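Clullthorpe Community Seed Library
Progress report to the Prenda Fund, second period
Prepared by Areeba Swati

We are open, which at the time of our last report was more of a rumor. The shelves went up in January, the doors opened the month after, and the drawers that were promised for both arrived in time for neither. For the first few weeks the beans lived in shoeboxes and did not seem to mind.

Members have borrowed 1509 packets so far. The grant agreement asked for 1,200 over the full year, so we would like to claim credit for careful planning. Most of the thanks should go to one very mild spring and a tomato craze we did nothing to start. 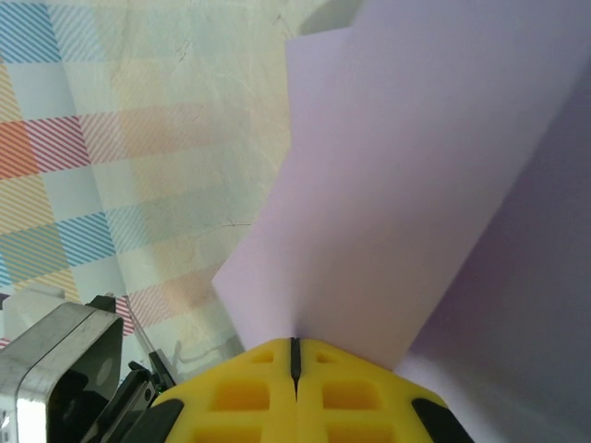

Returns are another matter. The idea is that you borrow seed, grow the plant, and bring some seed back in the fall. So far 102 packets have come home, and 11 of those were labeled "squash?" – the question mark is the grower's. We have put them in their own drawer and will grow a few out before lending them to anyone who has plans for dinner.

Dragica Krasniqi has run the seed-saving classes, with 24 people signed up for the current round. Her session on cross-pollination ran an hour over and ended in a polite argument about pumpkins. Everyone came back the next time.

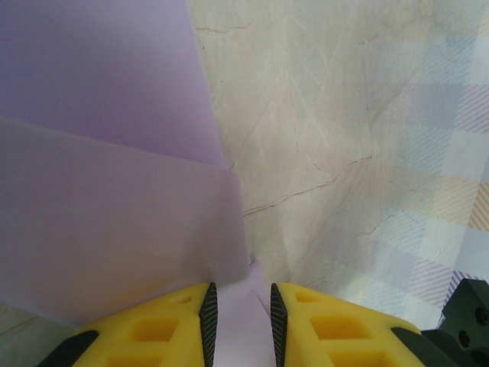
On spending, we are under budget on envelopes and over on postage. The catalog software, Emo, costs what we said it would but sorts "pea, sweet" next to "pea, edible," which are not things you want confused. We have fixed this with red stickers. The stickers came out of petty cash.
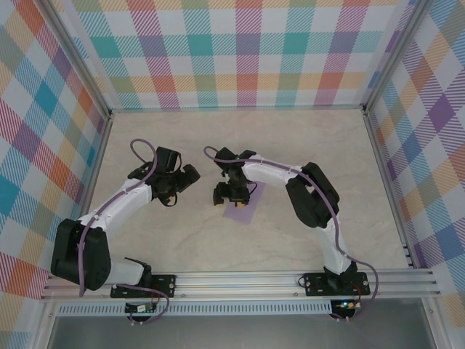
Two goals have slipped. The herb bed is still a rectangle of string, pending a decision about the drain under it. The translated growing guides are half done: Đặng Print has the Vietnamese set, and the Spanish set is waiting on me.
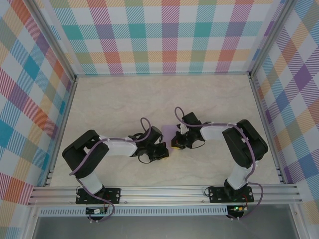
For the next period we ask to move the unspent envelope money to postage. We also plan to test the older bean stock for germination and send reminder cards to members before frost. The full budget sheet is attached, with the herb bed listed under "other."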